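# The Film That Was Shown on Television One Time

*A small label, a ghost story of 57 minutes, and the pleasure of waiting for the post*

When I moved to this country I did not own a television, and so I learned my English mostly from the radio and from the shelf of old films in the library at Cuvow. The library lent them for a week. There was a sticker on each box with the dates, and on many boxes the last date was several years before I took it home. I liked these best. I had the feeling that the film had been sitting there and had kept quiet, and I was the first guest for a long time.

I mention this because I want to explain why I became so attached to the discs of Adomaitis, and my reasons are perhaps not the reasons of a proper collector. Adomaitis is a label which puts out films made for television, always in black cardboard sleeves with the title in small white letters. They have released 56 titles. They do not release the famous ones. They choose plays that were filmed in a studio over a few days, or short thrillers which filled a gap between the news and the close of the evening, or stories made by regional companies that were later bought by other companies and forgotten in the process.

The new release is called *The Weir at Zisine*, and I have now watched it four times.

It is a ghost story, and it lasts 57 minutes. A schoolteacher comes to a village on a river to value the books of a dead clergyman. She stays in the house with his housekeeper. At night she hears water, though the river is at the other end of the village and the weather is dry. This is nearly the whole story. There is a second visitor, a man who says that he repairs the weir, and the viewer begins to understand long before the teacher does that there is nothing left of the weir to be repaired. But the film does not make a surprise out of it. It lets you know, and then it lets you sit with the teacher at the table while she pours his tea.

I have read reviews which call it slow. I agree that it is slow, but I do not take this as a complaint. There is one shot of the housekeeper folding a tablecloth which goes on until the cloth is a small hard square, and she looks at it as if she did not remember how it came into her hands. I would not give up one second of it. The actress had a long career in the theatre and very few film parts, and the camera seems a little afraid of her.

## What was left of it

The story of how the film came to the disc takes up most of the booklet. It was broadcast once, on a Friday in October, quite late. It was never repeated. The company that made it had its studio on Prondudgate, a street behind the railway station where there is now a carpet warehouse, and when the studio closed, its tapes and film cans were divided between three buyers. Two of the buyers kept no list.

For a long time there was only the script. It had been printed in a collection of television plays, which is how many people of a certain age know the title, because the book was used in schools. I found a copy in a charity shop, with pencil notes in the margins. Somebody had written "why does she not LEAVE" next to the third scene, and underlined it twice. I am fond of this pupil.

Then a print came up among other cans in the estate of a film editor. It was a 16mm print, worn at the beginning of each reel, as prints often are, since this is the part that is touched most. The sound was poor in the last ten minutes. The label bought the rights after long letters back and forth, and the work on the picture and sound continued, with pauses for lack of money, for 18 months.

I am not a technical person, and some pages of the booklet went over my head. But I liked to read what they decided not to do. They did not remove the grain. They left in one hair at the side of the picture in the river scene, because it was in the camera when the film was shot and so, in their view, it belongs to the film. They also did not make the night scenes darker, although the fashion now is for very dark nights. The nights in *The Weir at Zisine* are a kind of milky grey, and everyone in them looks as if they have not slept.

The sound they did repair. In the last ten minutes the dialogue is clean enough, and behind it you can hear the water, which was apparently almost lost on the print. I tried to imagine the film without it and I could not.

## The other things on the disc

There are two short extras. The first is a silent reel of test shots, mostly of a staircase. I expected to be bored, and I was, a little. Still, at one moment a woman with a clipboard walks up the stairs, turns, and walks down again with an expression of such dignity that I wished she had been given a part.

The second is a reading of the short story on which the script was based. It is read well, without too much acting. The story is much harsher than the film. In the story the teacher is greedy and hopes to steal one of the books, so what happens to her is a sort of punishment. The film took this away from her and put nothing in its place, and I find it more frightening. She has done nothing wrong. She came to do a job of work and she was polite to a stranger.

There is no commentary track. I know that many readers will be sorry, but I have never learned to enjoy commentaries. In my second language I can follow one voice with pleasure and two voices with effort, and a person talking over another person makes me tired.

The subtitles deserve a good word. Many small labels leave them out, or they let a machine do them, and then a line such as "the lock is on the far bank" becomes something about luck and a bank. Here they are correct and they are placed with care. They even keep the dialect words of the housekeeper. I had to look up three of them, and one I could not find in any dictionary in the house. I now use it for the sound the boiler makes.

## Seven people on a weeknight

The film was also shown in public, once, before the disc came out. I went to see it. The screening was upstairs at the library in Cuvow, the same one where I used to borrow the boxes, in a room that normally holds the language classes. On the wall there was still a poster with the irregular verbs. Seven of us came. The projector was on a pile of atlases.

I have been in grand cinemas with red seats and a man playing the organ, and I have forgotten much of what I saw in them. This evening I remember well. When the man from the weir sits down at the table for the first time, a lady in front of me said "oh, don't", quite softly, as you would say it to a child with a hot pan. At the end the lights were not put on for a while. I thought at first that this was for the effect, but the switch was simply outside in the corridor.

Afterwards we stood at the bottom of the stairs and talked. One of the others had seen the broadcast as a girl. She had been allowed to stay up because of a fever. All her life she had remembered a scene in which the teacher opens the front door and there is water up to the step, black and completely still, and now she had watched the whole film and the scene was not in it. It is not in the script either, I checked at home. She was not disappointed. She said she would keep hers as well.

I thought about this for several days. It seems to me that a film which is shown only one time has to live in the heads of the people who saw it, and there it is fed with whatever is in the house. When the real film comes back, it must stand beside all these others. Some will be better than the real one. I do not think the label has to worry about it, but it is maybe a reason to be modest with the word "complete", which is printed on the back of the sleeve.

## If you want to buy it

The disc is sold by post and in a few shops, and the first pressing is small. The black sleeve scratches easily, so ask for a padded envelope. It plays on any ordinary player. My own is old and makes a noise like a coffee mill when it starts, and there were no difficulties.

If you have not bought anything from Adomaitis before, I would not begin with the longer courtroom plays, which need patience and a good chair. Begin with this one, in the evening, and do not read the booklet first. The first page gives away who the second visitor is, and although I said that the film does not hide it, you should be allowed to work it out over the tea.

The next title is announced for the spring. It is a comedy about a brass band, in two parts, and the second part has no picture for the first few minutes, only sound. They have decided to leave the screen black there and let the band play. I have already sent my order. 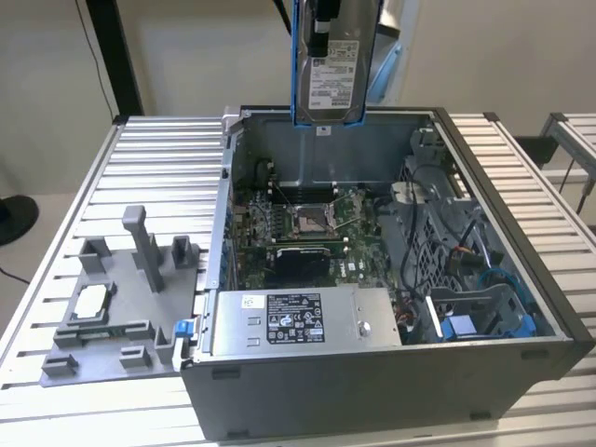
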